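2022-08-21

Transcription notebook, vowel length sessions

Back at it on a Sunday, which I swore I wouldn't do, but the apartment was quiet and the March recordings have been waiting on me long enough. I got through 14 of the 28 word lists before lunch and felt very pleased with myself, then spent most of the afternoon fixing what I'd done in the first 3. Oh well!

The trouble is the mid vowels again. I keep hearing the stressed one in Speaker 2 as more open than the formants say it is, and I think I'm being led along by the consonant after it. Ilaria De Luca went over the same items on Thursday and wrote the closed symbol every time, no hesitation at all, bless her. I've left both our readings in the Amato sheet — hers in the left column, mine in the right — so please don't merge them until we've sat down together with headphones.

Etent is behaving better with the new window setting. It still puts the boundary too late after a nasal, so I'm moving those by hand and marking them "m". The long consonants come out fine.

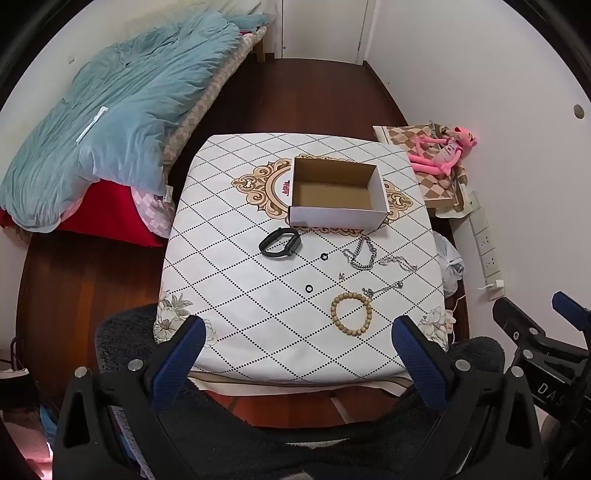
Traltutex refused the tie bar on the affricates again and printed a little blank square, so the handout will have to wait until I find the older font. I know I saved it somewhere.

Left to do: lists 15 to 28, the two retakes with the chair noise, and a proper key for the Gratard folder, where I have used the same diacritic for two different things. Ask Ilaria which one she wants to keep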